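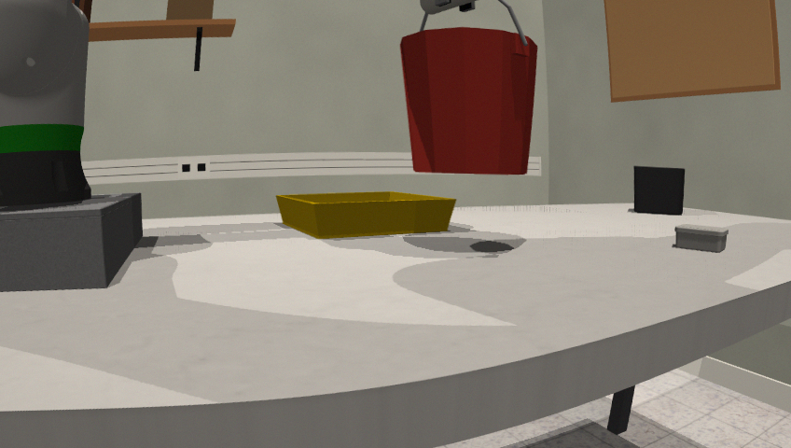

Sampling under the Corkholm groundwater grant moved from installation to routine collection in the second quarter of the award. All 21 monitoring wells named in the workplan have now been purged, surveyed and sampled at least once. The method for the shallow dug wells on the east side of the valley remains the simplest available: a plastic bucket on a thin wire handle, which is lowered on a line, emptied to rinse, and lowered again for the sample. Drilled wells are sampled with a submersible pump at low flow. The two methods are recorded separately in the database and are not pooled for dissolved oxygen, iron or any volatile compound.

Reporting period and status

This report covers work through 10 September 2024 and is submitted by Esi Sulemana, project lead, Tetmont Water Resources. The previous report was submitted in January. Tasks 1 and 2 are complete. Task 3 (routine sampling) is on schedule. Task 4 (flow model) is behind schedule for the reasons given under that heading. Task 5 (public summary) has not started and is not due to start in this period.

Task 1 – Well inventory

The inventory was compiled from county drilling logs, the Saliba irrigation district's own records and a door-to-door survey. It holds 297 entries. Duplicate entries were merged where the parcel number and the reported depth matched. Where only the parcel number matched, both entries were kept and flagged for a field visit. Most flagged entries have been resolved. Those still open are on parcels where the owner has not answered letters or calls, and they will be left as flagged in the final inventory.

Depths in the older logs are measured from the top of casing in some cases and from ground level in others, and the logs do not always say which. Casing height was measured in the field for every well in the monitoring network. It was not measured for the rest of the inventory, and depths for those wells should be read with that in mind.

Task 2 – Monitoring network

The network was fixed after the landowner agreements were signed. One proposed well on the Jundetti Creek terrace was dropped when the casing was found to be cracked below the seal. It was replaced by a stock well on the adjoining parcel, which is screened in the same gravel unit. The grant officer approved the change by email and a copy is in Appendix B.

Pressure loggers were installed in the drilled wells and set to record hourly. Three loggers drifted beyond the maker's stated tolerance and were exchanged under warranty. Data from those loggers have been corrected against hand measurements where the drift was linear. The remainder has been removed from the record and the gaps are left as gaps.

Task 3 – Routine sampling

Field parameters are temperature, pH, specific conductance and dissolved oxygen. Laboratory samples are analyzed for nitrate, chloride, sulfate, major cations and total dissolved solids. Field blanks and duplicates are collected on each round.

Nitrate is highest in the shallow wells below the Saliba main canal and falls off toward the river. The pattern was the same on both rounds. Chloride follows nitrate closely except in two wells near the county road, where chloride is elevated and nitrate is not. Road salt is the likely source and a bromide analysis has been added for those wells on the next round. The highest specific conductance recorded to date is 1071 microsiemens per centimeter, in a dug well at the lower end of the district. A repeat reading on the second round was lower but still well above the rest of the network.

One set of cation results was rejected. The charge balance error was outside the limit in the quality plan for most samples in the batch, and the laboratory later reported a dilution error in the calcium standard. Reserve samples were reanalyzed at no cost to the grant.

Task 4 – Flow model

The model grid and layer surfaces are complete. Calibration has not started. The canal seepage estimates promised by the irrigation district were delayed while its gauging stations were rebuilt, and without them recharge along the eastern boundary is poorly constrained. A first set of flow records has now been received – daily values, unreviewed – and is being checked for missing days. If the reviewed values arrive as planned, calibration can begin next quarter and the final model date does not need to change.

Budget

Spending on personnel and laboratory services is in line with the approved budget. Travel is under budget, the result of combining logger downloads with sampling rounds. Equipment is slightly over, owing to replacement tubing and a second water level tape. We request approval to move the unspent travel balance into equipment. No change to the total award is requested.

Work planned for next period

The third sampling round will include the added bromide analysis. Loggers will be downloaded at the same time. Remaining survey work consists of tying the Jundetti Creek wells to the district benchmark, which was disturbed by road work and has to be releveled first. A draft of the data summary tables will be sent to the grant officer ahead of the next report so that comments on format can be taken in before the full set is compiled.

Attachments: Appendix A, well construction table. Appendix B, correspondence. Appendix C, laboratory reports and chain of custody forms.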